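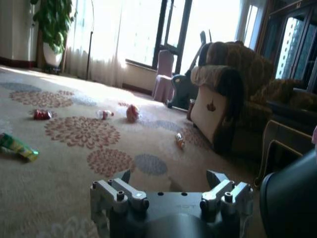 Rorthorpe Studies in Community Health, Volume 2, Issue 2

3. Assessment of home hazards and recall of falls

3.1 Setting and participants

The survey covered adults aged 65 years and over living in their own homes in the Rorthorpe and Plever practice areas. Invitations were sent by post to 700 people drawn from the practice lists, and 500 completed the first interview. Residents of nursing homes were not eligible, nor were people who had been discharged from hospital within the preceding month. Where the person could not answer for themselves, a relative living at the same address was interviewed in their place, and the record was marked accordingly.

A fall was defined as coming to rest on the ground or another lower level without intending to. Falls caused by a blow, a seizure or sudden loss of consciousness were recorded but left out of the main analysis. Participants were asked first whether they had fallen in the past year, then where each fall had happened, what they had been doing, and whether they had needed treatment. Current medicines were copied from the labels on the packets. Sedatives, diuretics and drugs given for high blood pressure were grouped separately.

3.2 Recall period

The length of the recall period was debated while the protocol was being drafted. A period of one year gives enough events for analysis but is known to miss minor falls, mainly in people with poor memory. A shorter period reduces this loss and increases the sample needed.

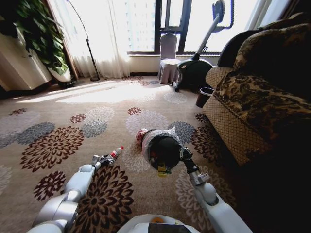
Dennis Kettle objected that a one-year question would mix two kinds of error, as those who had been injured would remember well and those who had merely slipped would not, and he asked for a monthly diary to be kept alongside it. The diary was adopted for a subsample from June onwards. Agreement between diary and interview was fair for falls that led to treatment and poor for the remainder. The estimates given in Section 4 are therefore based on interview data, with the diary used only to set a likely upper limit.

3.3 Floor coverings and lighting
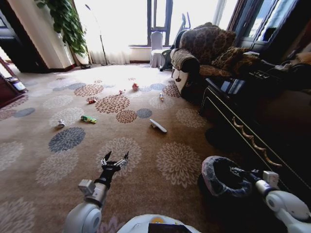 Hazards inside the home were recorded on the Wemier checklist, which was completed room by room by an assessor who had not seen the interview answers. Each room received a separate score for flooring, lighting, seating height and clear walking space. Flooring was classed by the surface a person would mostly walk on. A living room with carpet over most of the floor, as in Figure 2, was entered as carpeted, and any bare margin was ignored. Loose rugs laid over a carpet were entered as an additional item. Objects lying on the walking surface were noted under clear walking space and did not alter the flooring class.

Figure 2. Living room with patterned beige carpet, classed as carpeted.

Lighting was judged with the room lights on and the curtains as found. Assessors did not use a meter, and this item showed the weakest agreement when homes were visited twice. It was kept in the total score for comparison with earlier work but was dropped from the adjusted models. Missing items were not imputed; a room with any item missing was excluded from the room-level analysis only.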